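Plorkora arm, shared shop, February, late evening

Cor had the real arm in pieces on the bench again (the wrist bearing, don't ask), so I spent tonight in the sim instead. Finally got the kitchen loading without the floor dropping out from under it! The trick was rebuilding the counter collision mesh from scratch. The old one had 1225 faces, which is nuts for a block, and the new one has 39 and runs so much nicer.

Then I went a bit wild with the clutter. Danica keeps telling me my test counters are too tidy, and fine, she's right, so in went groceries, bottles, glasses, a spatula, the lot. 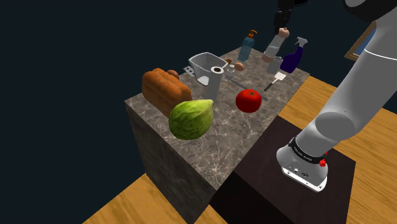 Cluttered counter, new mesh. The lettuce hangs a little over the front edge, need to nudge it back.

Clear glass worries me most for the depth stuff, and the eggs are tiny next to everything else. I've set the settle time to 300 steps before the arm is allowed to move, might be overkill.

To do: shrink the lettuce, try heavier friction on the tomato, ask Sille which gripper offsets she used on the Fehr build (mine are still guesses). Edvin wants the scene file too, so put it on the shop drive before I go home.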